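Vulwood opens clothing repair and resale service in October

Clothing repair firm Vulwood will open a postal mending and resale service in October, following a trial with 600 households. Customers will be able to send in worn knitwear, shirts and coats and choose whether to have them mended and returned or sold on through the Plilleo website.

The service will run from the former Wattimena warehouse, where Vulwood has taken a lease on the ground floor. It will employ 26 people, among them menders, sorters and packing staff.
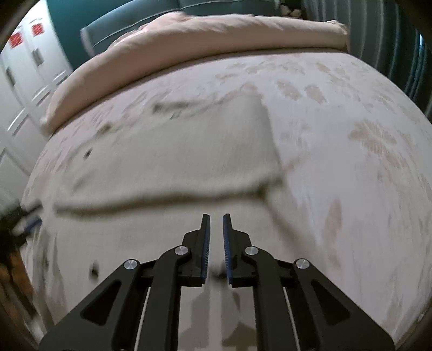

Prices start at £2 for a replacement button. Darning, relining and zip work will be quoted for once a garment has been inspected, and no work will begin until the customer has agreed the price. Items that cannot be mended will be sent back or passed on for fibre recycling.

"Most of what we were sent in the trial needed less than an hour's work," said Sum-yee Kuo, managing director of Vulwood. "People had kept these things in drawers for years — they simply had nowhere to take them."

Delivery bags are supplied by Firnik and can be used again for the return journey.

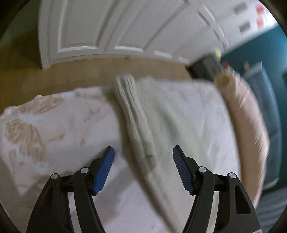
Trefor Meredith

Sellers will receive their share of the price 27 days after a sale, once the returns period has ended. Cheng-en Kwan, who manages resale, said coats would be accepted all year round.

Registration is open now on the Vulwood website.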